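Jillonberg Winter Coat Drive Opens for Drop-Off

JILLONBERG, September 4, 2022 — The Darnmont Clothing Exchange is now taking donations for its winter coat drive. Adult and children's coats, padded jackets and snow pants can be left at the Yakubu Street branch or at the Handeck bus depot during regular opening hours.

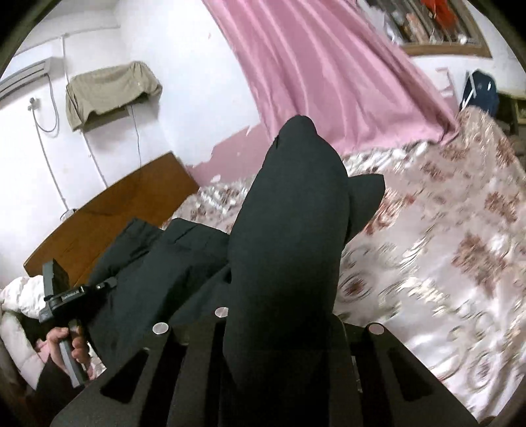
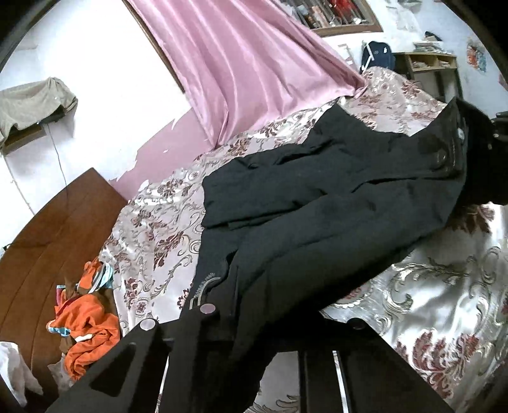
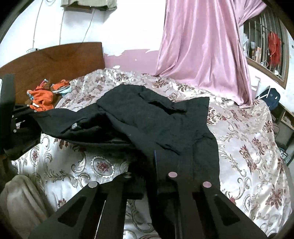 The Exchange gave out 103 coats last winter and ran short of adult sizes before the season was over. The target this year is 200. Large and extra large coats are needed most, along with anything that fits a teenager.

"We had plenty for toddlers and very little for their parents," said Chaimae Chraibi, who runs the Exchange. "If you have a coat in the closet that you didn't wear last year, we can use it."

Coats should be clean, with a working zipper or a full set of buttons. Small tears are fine — the repair bench at Yakubu Street has been open since June and can patch linings and replace cuffs. Please check the pockets before dropping anything off. The Exchange can't take leather, fur, heated clothing or single gloves.

Donors can bring up to four bags per visit. Larger loads from schools and workplaces should be arranged ahead of time with Said Saber, who handles collections and has a van available two mornings a week. There is no charge for pickup within Jillonberg.

Coats will be handed out from the Yakubu Street branch once the weather turns. No referral or proof of income is required, and people may choose their own coat from the racks. Dates will be posted at both drop-off points and in the branch window.

The Darnmont Clothing Exchange accepts everyday clothing and bedding all year.

Contact: Said Saber, Collections, Darnmont Clothing Exchange, Yakubu Street, Jillonberg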